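Week 6 handout: Collecting demonstrations without a robot

Reading for the tutorial: the Wimutora report, sections 2 to 4. Section 5 covers the controller and won't be assessed.

Last week we looked at teleoperation. An operator drives the arm with a leader device and the joint positions are logged. The data matches the robot exactly, but it is slow to collect and ties up the arm. Groups who booked the Sugden lab in February will remember how few clean runs they had at the end of a session.

This week's method separates the two. The person holds a gripper in one hand and does the task directly. A wide-angle camera on the gripper records the view past the fingers, and the same fingers and camera are later mounted on the arm. The policy is trained on what the camera saw and on how the gripper moved. If the two setups share the same geometry, the policy has no need to know whether a hand or an arm was behind the camera.

Three quantities are needed at each time step: the image, the gripper pose and the finger opening. The opening is read from the fiducial markers, one for each finger. Once the camera is calibrated, the distance between the two markers gives the width in millimetres. 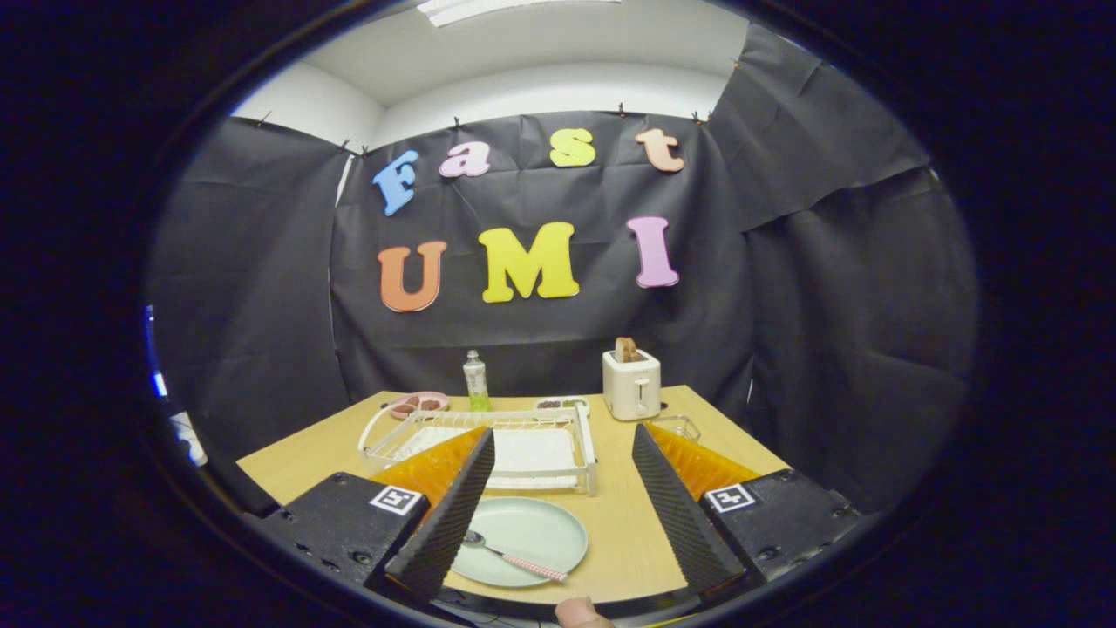 Pose is harder. The Galto pipeline estimates it from the video and the inertial sensor, using a map built beforehand by walking the gripper slowly through the workspace. Plain surfaces give the tracker little to hold on to, and fast wrist rotations blur the image. When tracking is lost for more than a few frames, the whole demonstration is dropped – don't try to interpolate across the gap.

In the Wimutora study, 1000 demonstrations of a kitchen tidying task were recorded. After filtering, 517 were kept for training. Most of the rejected ones failed on pose. The authors then trained a second policy on a random subset of 300 and found only a small drop in success on familiar objects, with a much larger drop on objects left out of training. Keep this in mind when you plan your own collection: a greater variety of objects and layouts will probably help more than repeating one layout.

Latency also has to be dealt with. In the handheld recordings, image and motion are lined up almost perfectly. On the arm, the image arrives late and the command takes time to act. On the Dudosel arm the measured total was 70 ms, and the controller skips any predicted actions that are already out of date.

For the tutorial

Bring a one-page plan for a task of your choice. State how you would vary the starting positions, and which demonstrations you would throw out and why. Mark any step where the wrist has to turn quickly. Calibration files are in the course folder, and the filtering script needs the newer version of the marker library.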